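4. Equipment planning and budget

4.1 What we needed to decide

The lab had one arm and no money set aside for a second. Before asking for more we wanted to know what a grasping setup for soft, uneven containers costs over its life, bench space and spare fingers included. Most papers in this area list hardware in one line and move on. We give it a full section, as the purchase order took longer than the experiments.

Three options were on the table. Buy a second arm with its own gripper. Keep the one arm and buy a better gripper. Or spend most of the money on computing and do the bulk of the grasp work in simulation, with short blocks of time on the real arm at the end. The third was cheapest on paper and also the one we trusted least.

4.2 Quotes

Quotes were asked for in February from two suppliers, Mivon and Brorden. Mivon sells the arm and gripper as a package, service plan optional. Brorden sells grippers only, with finger sets priced apart. Neither quote included shipping to our Clernby site, and we had to go back for that. Lead time on the Mivon package was 19 weeks. Brorden could ship from stock, but the adapter plate was a seperate order with its own lead time, not known when the quote was made.

Finger sets turned out to be the line to watch. We budgeted 16 sets for the project. Plain parallel fingers, flat faces, no pads. Pads would be added in house if the simulated trials said so. Padded sets from the supplier cost more, and wear on the pads is not covered under either service plan.

4.3 Bench time as a cost

Arm time is shared with the Sangkhawat project, which has first call on mornings. That left us afternoons, minus setup. A real trial on a soft container takes a person the whole time: place, run, reset, write down. We put a price on this using staff hours, not an hourly rate for the arm, and it came out as the largest single line after the arm itself. Older plans in our group left it out completely. They also ran over.

Simulated trials have a different shape. High cost up front (two workstations, licenses, object models) and then very little per run. Over 200 runs were planned for each container shape, far past what the afternoons could hold. Object models were the slow part. Rough or fibrous surfaces need a texture and an outline that are not perfectly clean, otherwise a vision model trained on them does poorly on anything with a fuzzy edge. We made ours by hand, and the hours are in the budget under "modeling".

4.4 Choice of simulated views

A close view near the gripper was chosen over a wide room view. Fewer things to render, cheaper per run, no floor or walls to model. The drawback is that tall objects do not fit. For those the model has to work from a rim and two sides. We accepted this. A second simulated viewpoint would have raised storage by 47 percent, and the storage line was already cut once. 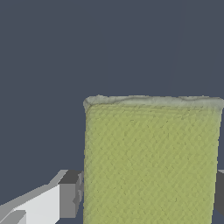 Mivon-Clernby Grasp Planning Group, Equipment Working Paper

Figure 1. Close simulated view of the green container between the two gripper fingers. Background left plain.

Figure 1 is typical of what the budget pays for. Textured body, paler uneven rim, flat shading on the finger, dark gray behind. The finger faces are untextured on purpose. More detail on the gripper costs render time and we did not see a use for it at the planning stage. The money went into the container surface instead.

4.5 What was bought

Option three, with changes. Two workstations, the Brorden gripper, eight of the 16 finger sets now and the rest held back until the first wear check. No second arm. The Mivon quote was kept on file and may be renewed if the Sangkhawat work takes more of the afternoons than agreed.

Left out of the budget, and should not have been: the adapter plate, a spare cable, and time to redo object models when a container shape is dropped and another one added. The first two are small. The third is not, and groups planning a similiar purchase should hold money for it from the start. Per-line costs are in Table 3. Prices there are before tax.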